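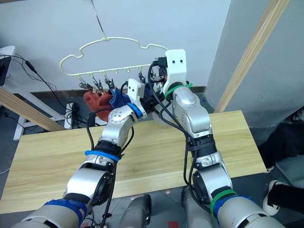

Hanger test, both arms up, grippers nearly touching.

Flusus
Posted 06/02/2025
Left arm faulted again on the hanger job. It gets up by the bar with the blue cloth, the controller throws an overcurrent on the wrist, and the arm drops out of hold. The vendor says it's a software limit and wants me to install the new build. I've heard that before. Anyone had a build fix this?

Lengyel
No. I'd look at the cables first. Yours run down the outside of the arm past the elbow, and with the arm reaching that high I bet they're pulling. Ours did the same thing until we added slack.

Filitz
Cables don't trip overcurrent at the wrist unless one is damaged. Look how close the two grippers are. If they touch, each arm fights the other and one of them gives up. That's a planning problem.

Lengyel
Damaged is exactly what I mean. Did he say the plan changed? It ran before.

Flusus
It ran 60 cycles before the first fault. Same plan. Now I get 2 or 3 an hour.

Pellisside
Forget the cause for a minute. Somebody is standing right beside the table. You have an arm that lets go without warning and a person within reach of it? Where's the stop button?

Flusus
On the desk. Speed is capped.

Pellisside
A speed cap does nothing for an arm that's falling. Keep people back until it's fixed.

Filitz
Agree with that part. Still say it's the plan. Move the grippers 6 cm apart and run it again.

Flusus
Fine, cables tonight with the power off, spacing after that. Not touching the new build until I see release notes.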